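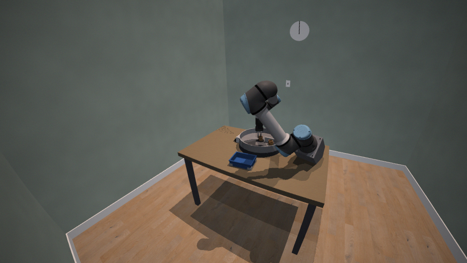 I had a budget line before I had any idea what I was buying, and I suspect that's how most small firms get into robots. Ours is Brason. We pack dried fruit and fancy snacks for other people's labels, and for years the fiddly end of the job (picking single pieces out of a dish and dropping them in the right bin) has been done by whoever drew the short straw that morning.

So in October I went shopping. I'd set aside a sum I thought was generous, and the first rep I rang, at Tevex, was very kind about it. He explained that the arm was only part of the bill. Then came the gripper, the mount, the table to bolt it to, the safety sign-off, the training, and somebody's time to make the whole lot behave. By the end of the call my generous sum had bought me an arm lying on the floor!

My mistake was starting with the catalogue. Lajos Gál, who has fitted out more packing rooms than I've had hot dinners, made me go back and draw the job first. What gets picked up? From where, and put down where? How far apart are the two? I drew a tray and a bin on one table, and he looked at it and asked why on earth I was pricing the biggest arm in the range.

He also made me try the thing on a screen before I signed anything. You set up the whole cell on the computer, table and all, arm at one end, tray at the back, bin in front, and you shove things about until the arm can reach in without tying itself in knots. Temico charged us 2,000 for the modelling and I grumbled for a week. I've stopped grumbling. We moved the base twice and the bin more times than I'd like to admit, and all it cost was coffee. I'd have been drilling new holes in a real bench otherwise.

What the model won't tell you is how your product behaves. A virtual apricot is a very well-mannered apricot. Ours are sticky and squashy and no two are the same shape, so I asked for a trial with our own stock, and this is where the quotes began to part company. Tevex wanted paying for the trial up front. Bárány, a much smaller outfit, offered to knock it off the price if we went ahead, and they asked to see the worst box in the store room as well as the best - I liked them for that.

Then there's the money nobody in my position thinks to put down. Spare fingers for the gripper. A service visit every year. The half hour at the start of each shift when someone has to wipe everything and check it. I ended up holding back 35 per cent of the total for everything that wasn't the arm, and Lajos still reckons I'm being cheerful.

Delivery is six months off, on a good day. We've cleared the corner by the loading door and I've argued with the electrician over where the socket goes. The short straws are still in the jar by the kettle.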